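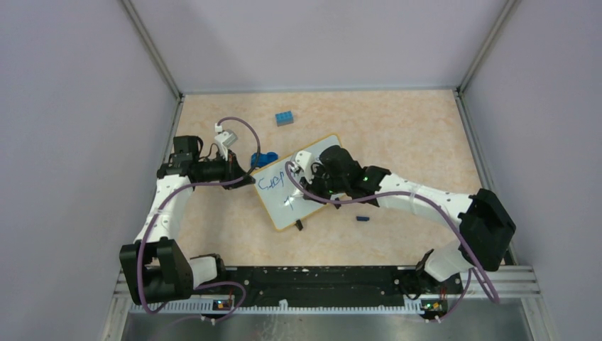

Small framed whiteboard, handwritten in blue marker

Erness Community Help > Premises and Equipment > Whiteboards and writing surfaces

Smudged lettering on small framed whiteboards

Posted by Elmarie Buthelezi, 1st June

I should be grateful for advice on the care of small whiteboards of the kind shown at the head of this page. Our centre at Jultside holds 124 of them. They are used to display short working instructions, one stage to a board, and are laid flat on the work surface where they are needed. Each has a light-coloured frame and is written on in blue marker.

Two difficulties have arisen. The first is that the lettering becomes smudged in the course of ordinary use. The word "Step" on the board shown remains legible, but on other boards the wording has had to be rewritten several times in a morning. The second is that boards which have carried the same wording since May no longer wipe clean. A pale blue shadow is left behind, and new writing over it is difficult to read.

The boards are at present wiped with a dry cloth at the close of each session. I should like to know:

whether a different marker would reduce the smudging;
what may safely be used to remove the old marks;
whether caps left off the markers for short periods would account for any of this.

The boards were supplied by Cergate and are listed in our stores under item 2374. No care leaflet was received with them. A replacement order would need to be approved, and I would prefer to exhaust the alternatives first.

3 replies

Nicanor Ponce
Member, 254 replies

The two difficulties have separate causes and are best dealt with separately.

Smudging. Dry-wipe ink is intended to come away at a touch, and a board that lies flat among other items will be touched. Allow the writing to dry fully before the board is put into use. Half a minute is normally sufficient, although a heavy line from a broad tip will take longer. A fine or medium tip lays down less ink and is to be preferred on a board of this size. Lettering should be kept towards the middle of the surface, leaving a clear margin by which the board may be picked up.

Where wording is to remain unchanged for a week or more, a wet-wipe (semi-permanent) marker may be used. The writing will then withstand handling and a dry cloth, and is removed with a damp one. Please try this on one corner of one board before adopting it generally – some surfaces hold this ink more firmly than others.

Old marks. Proceed in the following order and stop as soon as the mark has gone.

Write over the mark with a fresh dry-wipe marker and wipe it off at once with a clean cloth. The new ink will frequently lift the old.
If a shadow remains, apply a proprietary whiteboard cleaning fluid to the cloth and wipe in straight strokes. The fluid should not be sprayed on to the board.
Wipe again with a cloth dampened with plain water, and dry thoroughly.

Particular care is needed at the edges. If the frames are wooden, moisture will find its way into the joints and the facing may lift at the corners. Scouring powder, abrasive pads and kitchen cream cleaners should not be used at all. They remove the gloss, and a board so treated will stain more readily from then on.

Caps. An uncapped marker dries at the tip and gives a faint, scratchy line. Users then tend to go over each letter two or three times, and the repeated strokes are harder to remove. Caps should be replaced between uses and the markers stored lying flat.

Chauke Stores Desk
Member, 9 replies

We had the same problem and changed to magnetic letters. They do of course require a magnetic board, and I cannot say whether yours are.

Elmarie Buthelezi
Original poster

I am obliged to both contributors. The overwriting method was tried on over 30 boards and cleared the greater part of them without any fluid. A few of the oldest still show a shadow and have been set aside for the cleaning fluid, which is on order.

Medium-tip markers have been put out in place of the broad ones, and a note on drying time has been added to the instructions kept with the boards. The wet-wipe marker is being tried on a single board in the first instance.

With regard to magnetic letters, a magnet was held to one of our boards and did not adhere, so that suggestion will not be taken further.

Would Mr Ponce kindly advise whether the cloths may be machine washed together with ordinary dusters?

Nicanor Ponce
Member, 254 replies

They may, but fabric softener should be left out. It leaves a film on the cloth which is then transferred to the board, and the marker will not take to it evenly. Cloths already heavily loaded with ink are better washed on their own.

This thread is open to further replies from registered members.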